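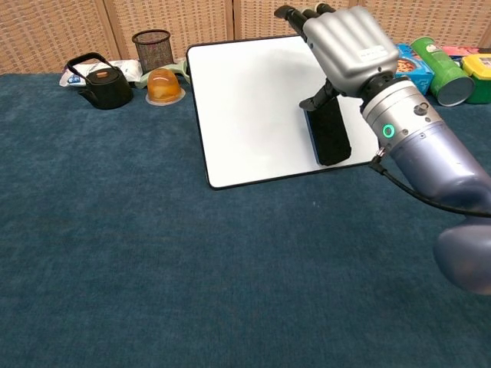 Jillodow room, carpeted table. White board with black edging, eraser on the board, back row behind.

Jillodow Room: Tables and Loose Items
Gallery page 22

This page covers the carpeted table in the Jillodow room at the Sopacua building: the covering, the board and eraser that live on it, and the mixed goods kept along the far edge. The bare-topped benches, the sink and the tall cupboards have their own pages. Notes were last revised in April, after the covering was replaced.

Colour
The covering reads as dark teal-blue under the ceiling lights. It shifts towards green in the late afternoon, when the sun comes in below the blinds, and close to black after the lights go down to the evening setting. Colour matching for replacement pieces should be done before noon with the blinds half closed. The supplier's swatch card is printed and runs lighter than the goods.

Table covering
Carpet-like, low in the pile, supplied by Drelgate on a roll 1000 mm wide. Two lengths are laid side by side and joined underneath with tape. The join runs front to back. Pile direction must match on both lengths or the halves read as different colours from the door. Staples were used at the underside of the front edge; double-sided tape was tried there first and let go within a fortnight.

Vacuum with the brush fitting only. The bare nozzle lifts the pile at the join. Tea and cordial are blotted with a dry cloth, then a damp one. No bleach, no citrus cleaner. Whiteboard ink does not come out of the pile with anything kept in the room, so uncapped markers stay on the board.

The covering keeps light articles from sliding when the table is bumped, and it takes most of the rattle out of metal and glass. Its drawback is height. An article set half on the board and half off it will rock.

White board
Rectangular, black around the edge, rounded at the corners. It is used flat on the table and has no fixings. The rounded corners matter on this covering: the previous board had square corners with open mitres, and each move pulled a thread.

The writing surface shows glare from the front row of lights. For written work, move the board back from the front edge of the table until the reflection clears the lower half. Wipe dry after each use and go over it with a barely damp cloth at the end of the day. Ink left overnight ghosts. Ghosting is lifted by writing over the mark with a fresh marker and wiping straight away.

Board stock for the building comes in two lengths, 736 mm and 900 mm. Order against the length on the room sheet and not against the shelf label in the store, where the two sizes have been mixed.

Eraser
Black, rectangular, felt-faced. Stood on the board with the felt to the side it stays clean; left felt down it prints a grey patch on the surface by the next morning, and the patch has to be cleaned off before the board can be written on. Tap the felt out over the bin, not over the table. Dust from it shows clearly on the teal and works its way into the pile.

Replace when the felt is glazed. A glazed felt skates over fresh ink and smears it. Washing was tested on two old erasers and not adopted: the felt came up clean but shrank away from its backing as it dried.

Far edge, left
The teapot is cast iron, black, with an arched handle. The small brown-orange knob makes its lid easy to tell from the others on the drying rack. Lift it with one hand on the handle and the other on the lid. Do not drag it. Cast iron dragged across the covering flattens a track in the pile that takes weeks to come up.

Iron teapots in this building are rinsed with hot water, emptied and left open until dry inside. No detergent, no dishwasher. Check the base with a paper towel before it goes back on the table. A rust ring was the reason the last covering was condemned.

The black wire-mesh holder is for pens. Mesh is preferred to solid cups here because leaks are found early. A card disc cut to size goes in the bottom to stop fine tips poking through to the pile. Discs are changed when marked.

Far edge, food goods
Packaged food on this table is sealed stock only. Opened biscuits, chips and the like go to the kitchen in a lidded tub. Jelly cups are checked for bulging lids before they are put out. The amber-orange one is a useful reference for the lights: with the rear row on, the dome shows translucent; with the rear row off it looks flat brown.

Snack canisters may be kept upright or on their side. On a hard bench a canister on its side rolls at a touch. On the covering it takes a firm push. Boxes go on the right with the printed panel facing out, so that stock can be checked without lifting anything.

Plastic packages are the hardest of the lot to keep tidy. They slump, and the white ones throw a highlight that draws the eye in any photograph taken with the rear lights on. Fold the loose end under.

Spacing
Tall articles to the back, flat articles forward. The board has first call on the centre of the table, and goods in the back row are shifted to suit it. Keep a hand's width between neighbouring articles where there is room. Where there is not, low pieces may go in front of tall ones, provided the low piece can be lifted out without touching anything else.

Nothing is stored beneath the board. Pens that roll under it bow the surface, and the bow stays in once the board has been leaned on.

Storage when the room is let
Eraser and pens go in the grey Grondix tub, second shelf. The board goes upright against the cupboard wall, writing face in, with a strip of offcut covering under its lower edge. Food goods go to the kitchen. The teapot stays in the room but comes off the table and onto the cork mat.

Open items
Underside tape at the left rear corner lifting, to be redone with the heavier grade.
Room sheet to be corrected for board length.
Second Drelgate offcut to be labelled with pile direction before it goes back on the shelf.

Previous page: Jillodow room, bare-topped benches
Next page: Jillodow room, sink and drying rack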